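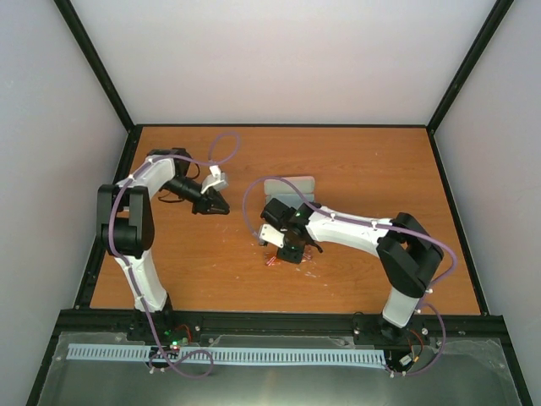 3 min read

1/ Notes on the bench at Villeo, January 27, 2024. Mostly surface wear and cable routing. The layout hasn't changed since May and I'd like it to stay that way for a while.

2/ Top: wood, orange-brown grain, 1148 mm along the front edge. Bought from Fivdale as a desk top and trimmed on one side. The color is warmer than the catalog suggested. I've stopped seeing it.

3/ Wear is white scuffs and scratches, faint, scattered over the surface on the right. They show more under overhead light than they do from a chair. Most don't catch a fingernail. I treat those as transfer until a damp cloth says otherwise.

4/ Cleaning order: dry microfiber, damp microfiber, damp with one drop of dish soap, dry again. If a mark survives all that, it's a scratch and I leave it. Melamine sponges work, but they change the sheen, and a dull patch on this color is uglier than a scratch.

5/ I tried a wax repair stick from Damier on an offcut. Color match acceptable, edge of the fill visible at an angle. Would use it on a gouge. Wouldn't bother for anything in the photo.

6/ Panels: three sides, pale lavender-gray, with black posts at the corners. A matte paint would keep glare off the wood, but matte also holds fingerprints. Wipe from the bottom up or you get runs.

7/ The black rail along the front edge collects dust at the joint with the wood. A vacuum brush won't reach the corner. A cut-down paintbrush will. 2 minutes, once a week.

8/ Cable duct: light blue, slotted, from Lykkegaard. I ordered gray. The blue turned out to be useful: dark wire shows up against it, and I can tell from across the room whether something has been pulled loose.

9/ It doesn't run the full width. Stopping short leaves open space at both ends for the cables to drop without a tight bend. If you cut your own, deburr the slots near the cut. They come off the saw sharp enough to nick a jacket.

10/ Open item: the purple cables. On the left there are loose coils lying across the duct, and on the right one passes over the end of it. There's slack to spare. I want it in a fixed loop with hook-and-loop tape, no zip ties.

11/ Rule I use for slack: pull whatever the cable feeds to the far end of its travel, add 30 mm, tape there. Anything beyond that gets stored in one place. Two half-stored loops always end up as one tangle.

12/ The thin red and black wires by the little board on the left come next. They need a label at each end and something to take the strain. The board itself can stay put, I like having the LEDs in view.

13/ Small parts: there's a pink-red piece on the wood and a light gray block farther back. Both go in the tray at the end of the day. A hard piece with grit under it, pushed across a finish, makes exactly the sort of line described in post 3.

14/ Time budget for the whole list is about 30 minutes, excluding labels. I'll add the label format to this thread once I've settled on a tape width.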